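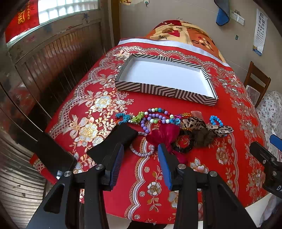

15 February 2014
By staff writer

Print this page | E-mail this article

The buyer for the Pallstead costume jewelry counter has worked with beads for most of her career, and she would prefer to talk about thread.

"Customers ask about the bead," she said. "Returns are caused by the cord."

The shop in Camano sells finished bracelets and repairs them. Last year it logged 1,599 repairs. The buyer keeps the log herself and sorts it by point of failure. Elastic cord accounts for 70 percent of the entries, most of them breaks within an inch of the knot.

"A surgeon's knot holds if you pull it down evenly. If you trim the tail flush, it slips. Leave an eighth of an inch and hide it inside the next bead."

She also pre-stretches the cord. A length is hung from a hook overnight with a small weight, then cut and strung the next day. Cord that skips this step will lengthen in wear and leave a gap.

Glass beads are a separate problem. The drilled hole often has a sharp rim, and the rim cuts. The counter stocks a hand reamer from Lachance for this purpose. "Thirty seconds a bead, with water. A strand of 40 beads is a slow afternoon, and I charge for it."

Stone pendants come in less often. When they do, the bail has usually opened, and she replaces it with a soldered ring. She does not glue. "Glue yellows, and then I have to remove it before I can do the job."

Asked about plastic charms, she said they were underrated. They weigh little and put almost no load on the cord. Her one objection is the molded loop, which wears thin where it meets metal.

The spring order goes to Preditz in March. It is mainly cord.

Comments (3)

beadbox30: What diameter cord? She doesn't say.

tidewater: 0.8 mm is what they sold me, for 6 mm beads. Check the hole first.

mkl_crafts: Disagree on glue. A drop on the knot has held mine for years.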